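Notebook, Trernine student arm project. January, afternoon session

Picked up from the last entry. Reset the workspace with the tray next to the sink basin and ran the grasp script again with the blocks at the back and the push buttons left in. Gripper speed down to 40 percent after the jerky starts this morning. Did 30 attempts in two sets. Skarkent log saved after each set, under the team folder.
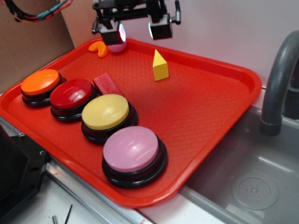
Do we need to recalibrate if the tray gets bumped?
Only if the corner moves off its tape mark. For a small nudge, push it back to the mark and run the two-point check. Past that, do the full routine, which takes nearly 40 minutes.

Second set went better on flat blocks than on curved ones. The approach height in the Skalska config still looks a little high to me, so I lowered it by 2 mm and wrote the old value in the comment line. Please don't change it again before the next run.

To do: tighten the bracket screws, print a new copy of the Venkataraman rules sheet, charge the spare laptop. Button presses next session, if the arm is free.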